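[tower-rebuild] Re: Used boards, worth the postage?

28 November 2022

On the list it was written:
> I have been offered two Guvex boards from a Kondach office clearance.
> The seller wants 70 for the pair, postage included. No processors,
> no memory. Is that a fair price, or should I hold out for a complete
> machine? I only need something to store family photos and run backups
> at night.

I would pass on the boards. 70 is fair if both work, but you still have to find a processor, memory, a cooler and a power supply, and by then you have spent more than a complete office machine costs.

I bought a whole tower from Steler in October. They had 267 of them listed and most went in the first week. Mine came with a 400 watt supply and a drive I replaced right away. It has been doing nightly backups since then and I have had to restart it once, after a power cut.

If you do go for the boards, ask the seller for a close photo of each socket before you pay. Bent pins are the usual trouble with boards sold bare - people pull the processor and lose the plastic cover. Ask if the back plate for the cooler is included too. Stöcker sells them separately but they were out of stock when I looked last week.

Check the memory type as well. The older Guvex boards take sticks that are cheap to find used. The later ones don't, and the two look much alike in a small listing photo.

For photos I would put the money into a second drive and keep one copy at a relative's house. The speed of the machine hardly matters at night.

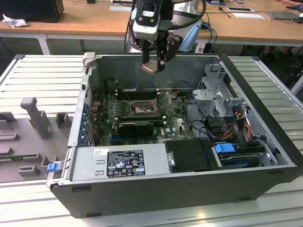
Open tower on its side, CPU socket empty, four memory slots above it.

0 shares | 2 comments
We use cookies to remember your archive settings.
Contact the list owner | Back to top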